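瓶装水是怎样走进办公室的
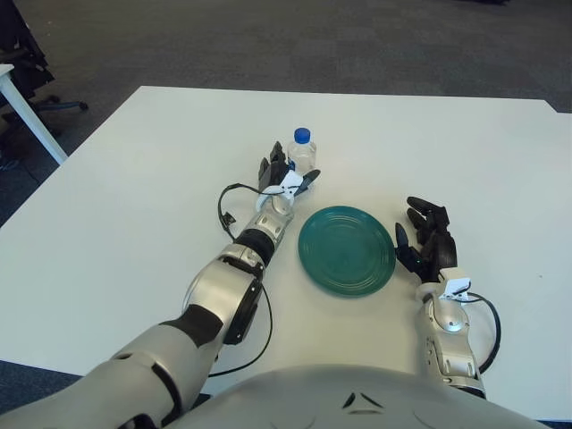
在Altby老城的写字楼里,喝水曾经是一件需要走路的事。每层楼尽头有一间茶水间,墙上装着一台烧水炉,早上有人把它打开,到了九点前后水才滚。职员们提着暖瓶排队,顺便交换一点消息。杯子是自己带的,搪瓷的居多,后来换成玻璃罐头瓶,外面套一层毛线织的套子。

那时候没有人把水当作商品。开会时桌上摆的是茶,茶叶由办公室统一采购,品质好坏全看当年的预算。外地来的客人坐下以后,主人先倒茶,再谈事情。一杯茶喝完,要续水,续水的人往往是会议室里资历最浅的那一个。

改变是从运输开始的。Grondport的港区扩建以后,轻便的塑料瓶取代了玻璃瓶,一辆货车能装的水比从前多出一大截,破损也少了。当地一家叫Kaczmarczyk的饮料厂原先做汽水,夏天忙,冬天闲,生产线有半年停着。厂里决定在淡季灌装饮用水,用的是同一套设备,只换了瓶坯和标签。第一批货卖给了火车站的小卖部,第二批卖给了港区的几家货运公司。

货运公司买水的理由很简单。码头上的临时办公室没有自来水管,烧水要拉电线,电线又常被叉车轧断。成箱的水放在墙角,谁渴了谁拿。几个月以后,这些公司搬进了正式的办公楼,楼里有水管,有茶水间,可是成箱的水也跟着搬了进来。习惯一旦养成,就很少有人再去想它的来由。

会议用水是另一条路。最早在会上摆瓶装水的是旅馆。旅馆承办会议,人手有限,倒茶续水要占用服务员,而一瓶水放在座位前面,整个上午都不必再管。会议的主办方也觉得省事,没有茶渍,没有杯盖碰撞的声音,散会以后收拾得快。等到企业自己在楼里开会,便照着旅馆的样子办。

瓶子的大小在这个过程里慢慢变了。最初通行的是700毫升的瓶子,卖给赶火车的人正合适,拿到会议桌上就显得过大,也很少有人能喝完。Kaczmarczyk后来推出了400毫升的小瓶,专供会议和办公室,瓶身矮,不容易碰倒,也不挡对面人的脸。小瓶的单价并不便宜多少,按毫升算还要更贵,但采购的人看的是每瓶的价钱,订单很快就转了过来。

小瓶带来的问题是剩水。会议散了,桌上留下一排喝过几口的瓶子,分不清谁是谁的,只好全部倒掉。有的公司在瓶身上贴空白的小标签,请与会者写名字,写的人不多。有的公司在门口放一支记号笔,笔很快就不见了。还有的公司改为把水放在进门的边桌上,想喝的人自己取,这样一来消耗的数量明显下降,原来很多瓶子被打开,只是因为它就摆在手边。

Skivetti的做法走得更远一些。这个内陆小城夏天干热,冬天又长,自来水取自城北的湖,水质一向被本地人引以为豪。市里的办公楼从2月开始停止采购瓶装水,每层重新装了饮水台,冷热两个出口,旁边有架子可以放杯子。头一个月抱怨很多,有人嫌水里有味道,有人嫌要走路。到了7月,抱怨大多集中在冷水不够冷上,味道的事已经少有人提起。

饮水台也有它的麻烦。滤芯要定期更换,换的人需要预约,预约常常排到下一个星期。杯子要洗,洗杯子的水池要有人清理。以前这些事分散在每一个提暖瓶的人身上,没有写进任何人的职责。现在它们成了合同里的条目,有编号,有价格,也有扯皮的余地。负责楼宇管理的部门算过账,两种办法的总开支相差不大,差别主要在钱花给了谁。

回收的账更难算。空瓶按重量卖,价钱随行情上下,行情好的时候,保洁公司愿意上门来收,行情差的时候,瓶子就堆在地下室。Altby有一栋11层的办公楼,曾经在每层设了专门的回收箱,后来发现箱子里一半是纸杯和饭盒,分拣的费用超过了卖瓶子的收入。箱子没有撤,只是改成每层楼梯口放一个,投口做成圆的,比瓶子略大一圈。别的东西投不进去,混装的情况好了许多。

茶并没有从办公室里消失。在Grondport,年纪大一些的职员仍然把茶叶放在抽屉里,下午喝一杯。年轻人喝咖啡,咖啡机占了茶水间最好的位置,烧水炉被挪到了门后。瓶装水则介于两者之间,它没有气味,不需要等待,也不代表任何口味,因此最适合摆在互不熟悉的人面前。谈判桌上多半是它,面试的时候也多半是它。

Kaczmarczyk的厂子现在全年都在灌水,汽水反倒成了夏天才开的副线。厂里的人说,办公室的订单比零售稳定,下单的日子几乎固定,月初一次,月中一次,只有长假前后会少一些。最近几年,一些老客户开始缩减数量,转而租用饮水机,厂里于是也做起了大桶水的生意,桶可以收回来洗净再用,送水的车空着去、空着回的情况也少了。

至于暖瓶,Altby的旧货市场上还能见到,竹壳的价钱比铁皮的高。买的人多半拿回去摆着,也有人真的用来装水,说保温的时间比新式的水壶长。卖主会把瓶塞单独包好放进袋子里,软木的瓶塞如今不容易配,丢了就只能用布裹着木塞代替。

(2023年4月29日)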